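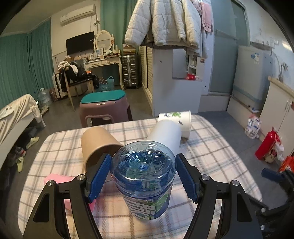

1 min read

Re: [Tinavico-players] Harbor update, is the new zone worth coming back for?

Yes, come back! I put most of a weekend into it and I'm still grinning. The new zone, Kiltik, is far bigger than the patch notes let on, and it's the first place in the game where my old crafter feels useful again (she's level 31, please don't laugh).

On December 2, at 9 p.m., a poster wrote:
> I quit when they raised the cap to 100 and every group wanted
> only top-level players. Has that changed? And do the old
> boat parts still work, or did they wipe them?

It has changed a lot. Groups now scale everyone to the same strength once you pass the Kiltik gate, so you can bring a low character and still pull your weight. I ran the lighthouse with two complete strangers and we had a blast.

Boat parts: all still there! Mine were in the overflow chest at the dock, all 766 of them, and the Hultent shipwright takes the old hulls in trade. Don't sell the brass fittings, though. I dumped mine on the first night and had to buy them back at around double.

Sound is great too. Wear headphones for the fog nights, you can hear the other boats before you see them.

One gripe: the map still won't let you place your own markers, so I'm back to scribbling on paper.

If you log in this month, join the Chan server, that's where most of the list ended up. Evenings are busiest. Send a tell to anyone with the guild tag and we'll come get you with a boat.

See you on the water,
the crafter with too many planks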